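Kadeo ハンドグリッパ2本組、作業規則カードつきセットを使ってみた

2019年1月28日(月)

走り書きです。あとで直すかも。

デモ収集用の手持ちグリッパ、Kadeoの2本組。買った理由はハードより付属の運用ルール集のほう。Womthorpeという冊子で全21項目。正直ハード目当ての人にはどうでもいい話だと思うけど、うちは人によって録り方がバラバラで困ってたので。

まず本体。黒、小ぶり、有線。上に三角のマーカープレートが載る。握った感じは悪くない。親指を上に置けるので長時間でも手首がそんなに痛くならない。ただしケーブルが硬い。最初の20分はずっとケーブルと喧嘩してた。冊子の項目2に「ケーブルは机の外側へ逃がす。両グリッパの間を通さない」とあって、読んでからやればよかった。

で、ルールのほう。良かったもの。

・開始姿勢は両手とも机の手前、天板に触れない高さ。毎回同じ。
・物は両手の届く範囲に置く。奥の物は先に使わない。
・マーカー面を袖や手で隠さない。
・床の番号テープと記録シートの番号を合わせてから録る。

どれも当たり前。でも紙になってると強い。口で言うと角が立つことも「項目8です」で済む。

開始姿勢の項目はかなり効いた。これまで手を机に置いたまま始める人と、宙で待つ人が混ざっていて、後で冒頭を切りそろえるのが地味に面倒だった。揃えてからは切る作業がほとんどいらない。これだけで元は取れたと思う。
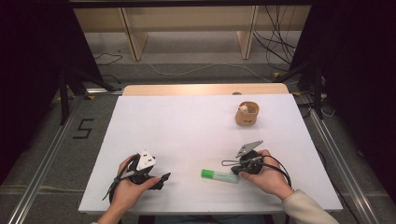 課題の物は文具と小物が中心。スティックのりみたいに軽くて転がるやつは、向きの決め方まで書いてあるのが親切だった。「長手方向を机の手前の辺にほぼ沿わせる。多少の傾きは可」。この「多少」が何度なのかは書いてない。そこは書いてほしかった。結局うちで勝手に決めて紙に足した。

先端の付け替えについても一項目ある。左右で違う先端をつけるときは、記録シートに左右それぞれ書くこと、途中で替えたら録り直し。厳しいようだけど、これを守らないと後で見ても条件が追えない。以前それで半日分捨ててるので大賛成。

不満。

翻訳が雑。「把持」と「保持」が混ざっていて、項目によって意味が逆に読める。初日にこれで揉めた。英語版と突き合わせてやっと解決。

安全まわりが薄い。足元のケーブルとスタンドの脚については「注意すること」の一行だけ。机の周りにスタンドを立てる前提の製品なんだから、通路の取り方くらい図で欲しい。うちは机の後ろを通らないルールを自分たちで追加。前に使ってたGrurdaleの手引きはこのへんが丁寧だった。ハードは重くて二度と使いたくないけど。

背景の扱いもあいまい。棚や配線が映っていいのか、暗幕で全部隠すのか。冊子では「一定に保つ」としか言ってない。一定ならいいと解�釈して、そのままにしてる。

あとカードのラミネートが角からはがれる。7月に買って、もう2枚だめになった。Esfahani経由で頼んだら交換してくれたが、届くまで長かった。

比較すると、ハードだけなら他にもっと軽いのがある。ルール集だけならたぶん自作できる。ただ両方が最初から噛み合ってるのは楽。項目がグリッパの形を前提に書いてあるから、「うちの場合はどう読むか」を考えなくていい。新しく入った人に冊子を渡して、読んでもらって、練習を8回。それで本番に入れてる。前は隣に誰かつきっきりだった。

向いてる人:複数人で交代しながら録るところ。記録の条件を後から見返すところ。
向いてない人:一人で全部やる人。ルールは自分の頭にあるだろうし、ケーブルの硬さだけが残ります。

買い足すかと聞かれたら、もう1組買う。ケーブルが柔らかくなってればの話でだけど。冊子の改訂版が出たら、安全の項目だけ追記します。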